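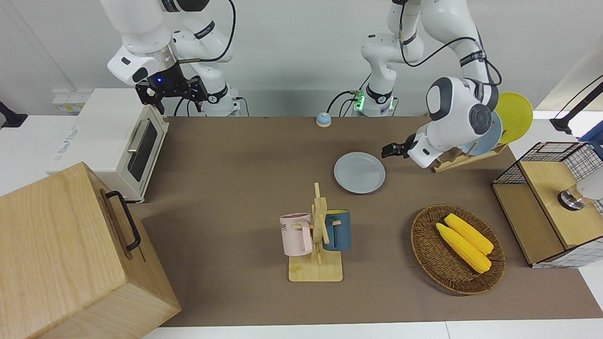 4.3 Recording a demonstration by remote control

Each recording begins from the rest pose, with both grippers clear of the table and pointing to where the first grasp will be made. The left gripper is parked open near the dish rack, the right one over the toaster oven. Objects named in the task sheet must be on the brown mat before the Proreo recorder is armed - anything moved afterwards spoils the start state.

1. Switch on the leader arms and wait for the follower arms to report READY on the console.

2. Load the task sheet. Kitchen tasks are stored under set 446.

3. Set out the objects. For the plate task, lay one plate flat on the mat and leave the others upright in the rack.

4. Hold both leader handles at the rest pose and press the left pedal. The followers align at reduced speed. Keep hands off the table until the tone stops.

5. Carry out the task at an even pace. Close the gripper fully before lifting, and pause briefly after each release.

6. Return to the rest pose and press the right pedal to end the recording.

7. Mark the recording KEEP or DISCARD. Record 10 kept demonstrations before changing the layout.

CAUTION: Do not drive the wrist below the rim of a mug hanging on the mug tree. The force limit does not protect the wrist housing.

CAUTION: If a cable draws tight, release the pedal and back the arm out the way it came.

Note: Error 1171 means that leader and follower differ by more than the permitted angle. Repeat step 4. Error 1604 means that a camera has dropped out - discard the recording.

Section revised Thursday, June 18, 2020, A. Eder, Stumthorpe.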